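How Kneath Gets Its News
Mared James, 13 May 2026

I picked the Kneath town newsletter for my local media project because my grandma reads every page of it (even the drain notices!). I went through old issues in the library, starting with November, and cut up photocopies to sort the stories by type. 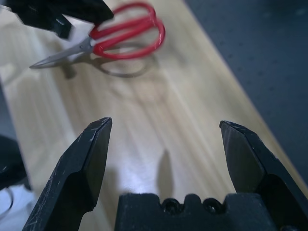
Red-handled scissors on the table.

Sports won easily, with 58 stories out of 214. I really thought it would be council news, but Lollaneck's soccer team gets a write-up even when they lose, and they lose a lot. 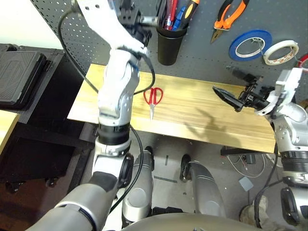 Who writes it all?
Mostly readers. Only 2 people get paid, and they share a desk in Stamard.

I sent a survey to 6 shops that stock it, and the bakery wrote me a whole page back, which was so nice.

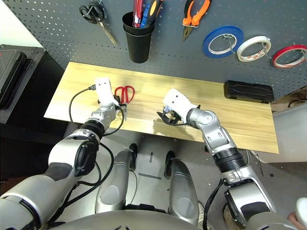

Tape, pliers and scissors on the pegboard.

My sorting got messy with stories that fit two piles, like the Rerura bridge run, which is sports but also road closures. I put it in sports.

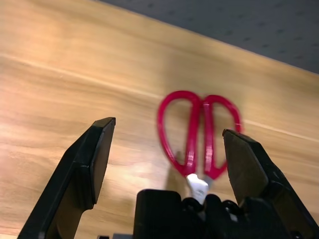
If I did it over, I'd let a story count twice and see if council news caught up. I'd also ask more people my age, as the only one I asked thought the newsletter had shut down.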